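samedi 27 juillet 2019

# Giklow, la galerie

Giklow est une dînette. Je le précise parce que ma belle-mère, devant le carton posé dans l'entrée, a cru à un médicament. La collection se compose de paniers, de fausses victuailles et d'un catalogue Foltico que j'ai lu en entier, un soir de panne d'internet. Tout loge dans 7 boîtes, toutes étiquetées, dont une porte la mention « divers » et contient l'essentiel.

Je range par famille : les fruits avec les fruits, les légumes avec les légumes, la tomate là où elle veut. Les pièces Shawky ont droit à leur propre étagère, achetée 50 euros chez Hundberg et montée à l'envers. Elle tient très bien comme ça. Les visiteurs pressés peuvent sauter les étiquettes, les autres me signaleront les fautes, comme en janvier.

Cliquez pour agrandir. Les commentaires sont ouverts, les échanges aussi, sauf pour la théière.

**Le coin vapeur**

La boulangerie m'a toujours posé un problème de classement, et le rayon vapeur plus encore. Brioche, petit pain, balle égarée d'un autre jeu, chacun défend sa théorie à table. Pour les deux grosses boules blanches du panier à lattes claires, celui au bord jaune vif, j'ai tranché : ce sera « petits pains », jusqu'à réclamation écrite.

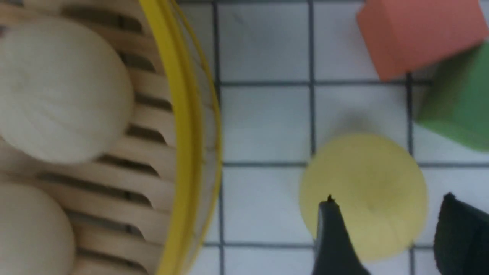
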